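Notebook, press framing project
September, entry started 9:40 a.m.

Second pass on the Plernutley water tariff coverage. The search in Estetti returned 900 items for the full window, starting with the council's first reading and ending the week the march was called off. Most of it is junk for our purposes: weather, letters pages, obituaries that mention the waterworks, the same agency copy filed under different bylines. After the duplicate filter and a manual read of headlines, 187 articles are left. That is the working set, and its ID list is saved under the same name as last time with a "b" on the end. Do not use the list without the "b". It still has the sports supplement in it.

Coding unit stays as agreed: headline plus the first 60 words of body text. I tried the full article on a handful and the frame codes got mushy. Long pieces in the Sindatwood titles tend to carry a "background" block at the bottom that is pasted in from earlier stories, and that block drags everything toward the "fiscal necessity" code even when the top of the story says something else. Cutting at the lead removes this. It also removes some late quotes from residents, so anything we say about sourcing has to come from a separate count on the complete text. Noted in the codebook under 4. 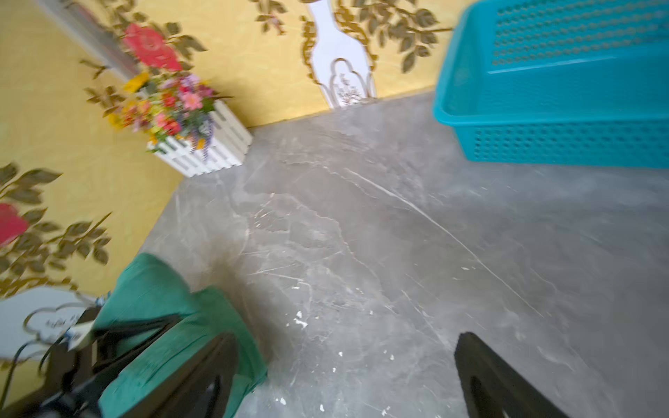 Gray marble-patterned floor and the yellow wall.

Duplicate filter, details. Estetti matches on text overlap and treats a changed headline as the same article. For us the headline is half the unit, so that setting is wrong. Turned headline matching on and ran it again. Several pairs came back as separate items, all from Sindatwood papers, where the group desk supplies the body and each title writes its own headline. One pair, same body word for word:

"Council holds firm on tariff as crowd gathers"
"Families stuck in traffic after tariff protest"

Under the Shimada scheme the first is "institutional response" and the second is "disruption." Kept both. If they are merged we lose the one place where local editors had any say, and the whole question in this round is how much of the slant sits with the group desk and how much with the individual paper.

The reverse case is a headline kept while the body is quietly rewritten. The archive keeps only the last version unless the page was captured earlier. I found one clear instance, where the early capture has the marchers' organizer quoted in the second paragraph and the later one has a statement from the water company in the same spot. No correction note on the page. Coded the early version, flagged the item REV. We need a rule for this before anybody codes more. My proposal is earliest available capture, with the flag, and the later version stored beside it uncoded.
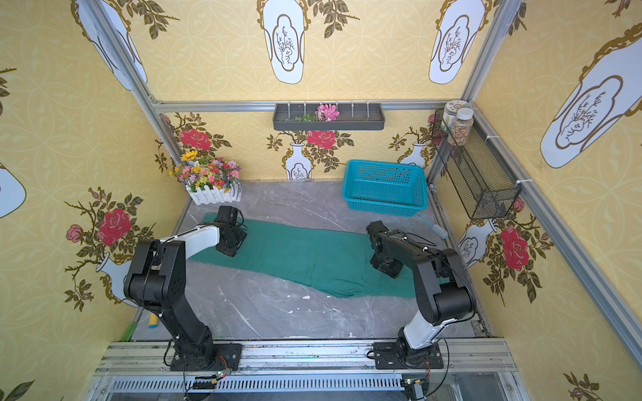 Disagreements between coders

Both coders finished the working set independently. They disagree on the primary frame for 34 items. I went through all of them this afternoon with the two sheets side by side. They fall into a few groups, unevenly.

The biggest group is "disruption" against "public order." The Shimada codebook separates these by who is inconvenienced (disruption: ordinary people going about their day; public order: police, property, arrests). In practice the papers put both in the same sentence. "Officers moved in as shoppers were forced to leave" is a typical lead. Coder A goes by the grammatical subject, coder B by whatever the headline stresses. Each is consistent. I prefer B's way for our purpose but it has to be written down, and then A's sheet has to be recoded for those items only.

Next, a smaller group where one coder used "outside influence" and the other used "conflict." The original scheme wants an explicit claim that outsiders are behind the protest. The Plernutley papers rarely make the claim outright. They put it in quotation marks, or ask it as a question in the headline: "Who is paying for the banners?" No answer is given in the text. Coder B took the question as a claim, coder A did not. I lean toward a subcode, "outside influence, implied," and reporting it separately. Folding it into the main code would inflate the figure, and anyone from the group desk who reads the report will go straight for that.

The rest is plain error. A row shifted in the spreadsheet, a column item coded as news, one article about a different march in a different town. Fixed in place, with initials in the last column.

Agreement statistic not recomputed yet. It should wait until the public order rule is settled, otherwise we will have three versions of the number in circulation and somebody will cite the wrong one.

Silence as data — unresolved. On the day of the largest march, two of the Sindatwood titles carried nothing on it on the front page. The print scans confirm this. One led with a recipe competition and the other with road resurfacing. Our set only contains articles, so a paper that ran nothing is invisible in every table we have made. I would like a simple presence grid: titles down the side, march days across the top, and in each cell front page, inside, or none. It can be filled in from the scans without Estetti. A morning of work, maybe a bit more for the title whose scans are out of order.

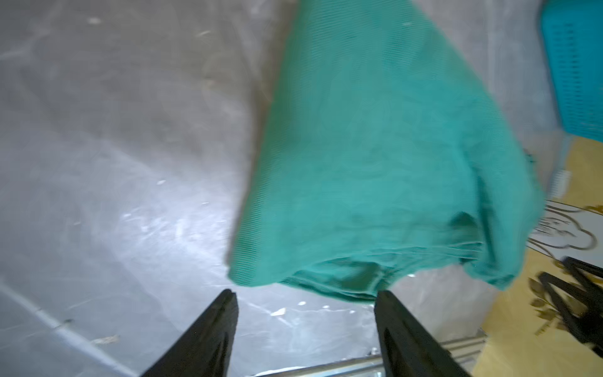

To do

Write the headline-stress rule for disruption and public order into the codebook, with the "officers moved in" lead as the worked case.

Send coder A the list of items to recode. IDs only, without B's codes.

Check whether the independent weekly buys agency copy from Sindatwood. Its tariff stories read very close to theirs in the second half of the window. If it does, it cannot serve as the comparison title and we are left with the radio site, which has text for only part of the period.

Export settings in Estetti: headline matching ON, capture date included, encoding checked. The last export turned every apostrophe into a question mark, and some of these headlines hinge on a real question mark.

Presence grid, start with the march days.

5:15 p.m. Backup of both coding sheets made before the fixes and again after. The "after" copy is the one to open.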